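Purkcombe Market Supper

The Purkcombe market supper is a cold meal eaten outdoors in the town of Purkcombe (population 3,000) on the first Saturday in April, a date chosen before anyone had much experience of April. It was first held in the yard of the Irnau dairy, and moved to the square after the dairy's cows objected.

Tables are set in rows of six and covered in green, the color of the old market guild. Blue was tried once and is still discussed. Each household brings its own plates and one dish to share, which by custom is potato salad. The rules permit other dishes -- the Schouten bakery has sent an onion tart for years -- but the potato salad has never been seriously threatened.

The supper seats 400. Rain does not cancel it, though it does thin the dressing. A printed book of the recipes, running to 119 pages, is sold at the town library.

See also: Flasov bean fair; Potato salad
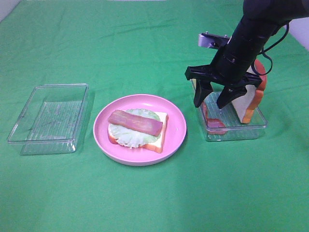
A pink plate and a clear plastic container on a green cloth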